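Section 2. Finding a Home for Your Microwave and Getting It Started

Welcome back! If you have followed the first section, your oven is out of its carton, the foam is off, and the glass plate is sitting safely somewhere it can't roll away. The next part is placing the oven, plugging it in, and learning your way around the buttons. It takes a little patience the first time – please don't rush it – and after that you will hardly think about it again.

This section is part of the Gandura Kitchen Starter Guide, which goes out with every furnished apartment in the Pindach building. The ovens are not all the same model, so the steps are written to suit the general run of countertop microwaves. Where your own maker's booklet says something different, please follow the booklet.

Choosing the spot

1. Pick a flat, steady surface that can take the full weight of the oven with a dish of food inside. A kitchen counter or a solid table is fine. A folding tray or a rolling cart with a loose wheel is not.

2. Check the clearances in your booklet before you settle on a place. Most ovens want open air above them and some room at the back and sides, and the numbers vary from one model to the next.

3. Look at the height. You want to be able to lift a bowl of hot soup straight out toward you without reaching over your shoulders. If you have small children at home, set the oven well back from the counter edge too.

4. Lower the oven gently onto all four feet and press lightly on each top corner. If it rocks, move it a little way along the counter and try again. Please don't fold up a piece of cardboard and slide it under one foot, however tempting that is.

Caution: Keep curtains, dish towels and paper bags away from the vents. Don't use the top of the oven as a shelf for bread or mail, even for an afternoon.

Plugging in

5. Use a grounded wall outlet, and give the oven that outlet to itself if you can. Extension cords and power strips are not suitable.

6. Put the glass plate on its ring, turn it a little by hand to be sure it sits right, and close the door until it clicks.

7. Push the plug all the way in. The display should light up. Some models show a zero, some show a colon or a blinking clock, and all of these are perfectly normal.

Note: If the display stays dark, try a lamp in the same outlet before you call us. The kitchens in apartment 1298 and its neighbors have a reset button on the outlet over the sink, and it does trip now and then.

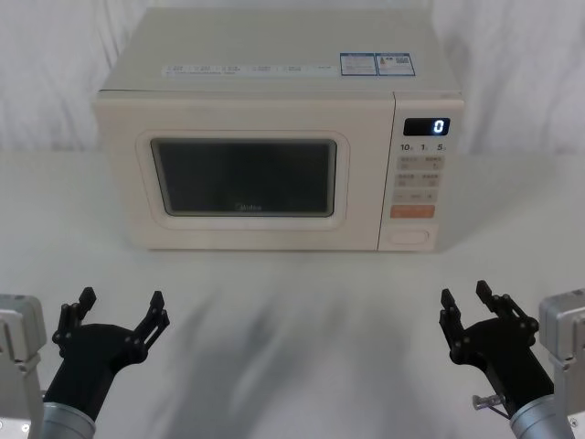

Learning the panel is best done slowly, with the oven plugged in and a mug of water inside, so that nothing is harmed if you press the wrong thing. Start at the top and work down, reading each label before you touch it. On a cream-colored oven with a display reading 0, the quick-set labels marked 10, 1 and 5 are just under the display, four small buttons and a wide strip come next, and the orange rectangle lower down is the start button. The door has no handle, so don't go prying at the edge with your fingernails – press the rounded rectangular button at the very bottom of the panel to release it. Give that button a few tries until you have the feel of it.

The first heating

8. Fill a microwave-safe mug with water, leaving plenty of space at the top, and stand it in the middle of the plate.

9. Close the door and set one minute, using the quick-set buttons if your model has them.

10. Press start. You should hear a steady hum, and if your model has a turning plate it should move smoothly. A knocking sound usually means the plate is off its ring.

11. When the time is up, open the door and let the mug stand for a moment. Use an oven mitt, as the handle can be hotter than you expect.

Caution: Never run the oven empty, and never put in metal, foil-trimmed china or a sealed jar.

Keeping the labels readable

Many ovens carry a specification label or stickers on the outside. Leave these in place, please, and wipe around them with a soft, barely damp cloth. If you ever need a repair, you will be asked for the details printed there. The card in your kitchen drawer has a space for the model number, and now is a nice time to fill it in.

For replacement plates and rings, write to the Acharya parts desk and quote part list 494. Delivery usually takes about 28 days, so do order before the old one gives up completely. Covers and splatter lids from Drokon are kept at the front office and can be borrowed at any time.

Section 3 covers defrosting, standing times and cleaning the inside.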